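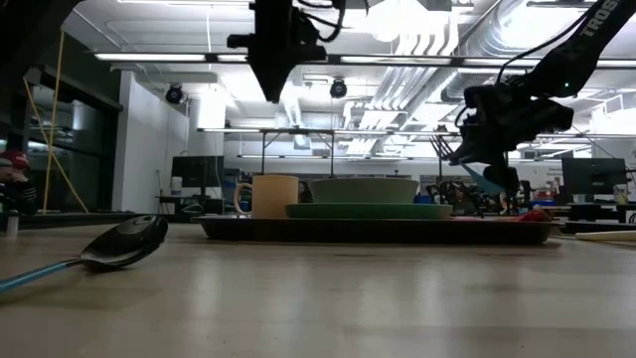 Unit 2: Glazes and food-safe ware

Handout for the evening ceramics course, Pimentel Studio
Instructor: Marlene Evangelista

What a glaze is

A glaze is a thin layer of glass melted onto clay. It has three parts. Silica makes the glass. Alumina keeps the glass stiff enough to stay on a vertical wall while it melts. Fluxes lower the melting point so the silica will melt in a kiln at all. Pure silica needs a temperature above 3,000 degrees Fahrenheit. A typical mid-range stoneware firing stops well short of that, between 2,100 and 2,250.

Low fire, mid range and high fire clays need glazes made for the same range. Read the cone number on the jar and on the clay bag before you start. A low fire glaze on a stoneware pot will run and can glue the pot to the shelf.

Color

Most color comes from metal oxides. Iron gives tan, amber, brown and near black, depending on how much is used. Copper gives green in an ordinary electric kiln and can give red in a gas kiln with little oxygen. Cobalt is strong and a small amount is enough for a deep blue. Soft greens and creams are usually made with commercial stains, which are more predictable than raw oxides.

The wet color in the bucket tells you very little. Look at the test tiles on the wall, and check that the tile was made from the clay you are using.

Food-safe ware

A mug, bowl or plate has to meet a higher standard than a vase. Look for these problems on the inside surface:

Crazing. A network of fine cracks. The glaze shrank more than the clay did during cooling. Cracks weaken the pot and can hold food.

Pinholes. Small open pits, often from gas leaving the clay late in the firing. A slower bisque firing usually helps.

Underfired glaze. Dry or rough to the touch. Refire or keep for display.

Leaching. Metals moving out of the glaze into food. You can't judge this by eye. For a first check, leave a slice of lemon on the glaze overnight. If the color changes, don't use the piece for food. A piece that passes still needs a lab test before it is sold.

Leave the foot of every pot bare. Wipe it with a damp sponge after dipping, and go a little way up the wall if the glaze is known to run.

Safety

Wear a mask when mixing dry powder. Clean tables with a wet sponge and never sweep dry. No food or drink in the glaze room.

For next time

Bring 2 bisqued bowls. Mix a 200 gram test batch of the clear base and dip one tile in it. Label the back of the tile with underglaze pencil. Tiles for the shared firing are due on 17th June. Questions about kiln space go to Alcides Andrade.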